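Subject: Re: [Hilness-kitchen] What do we do about the cutlery?

Lucienne Poulain wrote:
> I've given up on the big drawer. Every time we do a lunch it all
> gets tipped in together, and then I'm stood there picking out spoons
> while the soup goes cold. Has anyone got a better system? I've seen
> wooden dividers for sale but they never fit anything.
>
> Lucienne

Hi Lucienne, hi all,

Don't buy the dividers! We had some at Wonness and the crumbs got under them, and you had to lift the whole lot out to wipe the drawer. I hated them.

What I've gone over to is plastic bins, one for each sort of thing, and no drawer at all. They come out onto the table when we're washing up and whoever's drying just drops things in as they go. Different colours help no end (I say "the yellow one" and people get it straight away, even the ones who never read my labels).

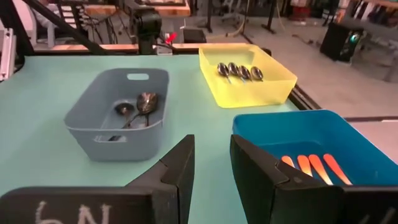
I keep the matching spoons in the yellow tray, lined up in a row with the handles all pointing the same way. A bit fussy, I know, but they take up so much less room like that! Odd spoons go in the grey-blue bin and I don't bother lining those up. The orange-handled things have the deeper blue-teal one, and they can lie however they like as long as they stay together.

I'd go for bins with handle holes if you can find them, so much easier to carry when your other hand's full of tea towels. And do give them a proper wash now and then, mine get a sort of dust in the corners.

The Rivadeneira lunch in April would be a good time to try it, if you fancy it. I can bring mine over at nine and we'll see how you get on before you spend anything. Do you still have that long shelf by the sink, or did the urn end up there?

Love to everyone at Hilness x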